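## 4.3 Handgreifer Lerkix: Finger prüfen und Paar einrichten

Gilt für Arbeitsplätze vom Typ Jarnov ab Softwarestand 33. Wer noch mit einem älteren Stand arbeitet, liest bitte Kapitel 3 und bringt Geduld mit.

**Vorbereitung**

1. Tisch so weit freiräumen, dass beide Greifer Platz haben. Kaffeetassen zählen nicht zum Zubehör.
2. Kabel über Handrücken und Unterarm nach unten führen. Wer sie unter dem Handgelenk durchzieht, merkt den Fehler beim ersten Umgreifen.
3. Schrauben der Metallplatte oben am Greifer von Hand prüfen. Sitzt eine locker, nachziehen und im Wartungsblatt 662 eintragen.

> **Vorsicht:** Finger nie zum Hebeln benutzen. Für Dosendeckel gibt es in Drirnau eine Teeküche.

**Fingerprüfung und Griffprobe**

4. Greifer ganz öffnen und dicht über die Tischplatte halten. Im Bild der Greiferkamera müssen links und rechts beide Finger zu sehen sein, dazwischen nur Tisch.
5. Einen weichen Gegenstand mit dem rechten Greifer anfassen, der linke bleibt leer. Plüsch verzeiht viel, auch Anfänger. 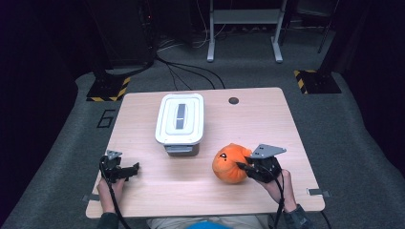
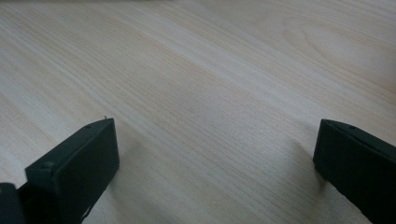 *Abb. 4-3: Griffprobe am orangefarbenen Plüschteil (erstes Bild); Blick der Greiferkamera bei offenen Fingern (zweites Bild).*

6. Anzeige der Öffnungsweite ablesen. Ganz offen muss dort 100 stehen. Steht dort etwas anderes, Nullpunkt neu setzen und Schritt 4 wiederholen.
7. Seiten tauschen: jetzt greift links, und rechts hat Pause.

**Hinweis:** Bleibt der Wert auch nach 3 Versuchen falsch, Greifer ablegen und das Ersatzpaar aus dem Schrank Gautam holen. Ein vierter Versuch ist erlaubt, hat aber bisher nur die Laune verändert.

Weiter mit 4.4, Kabel tauschen.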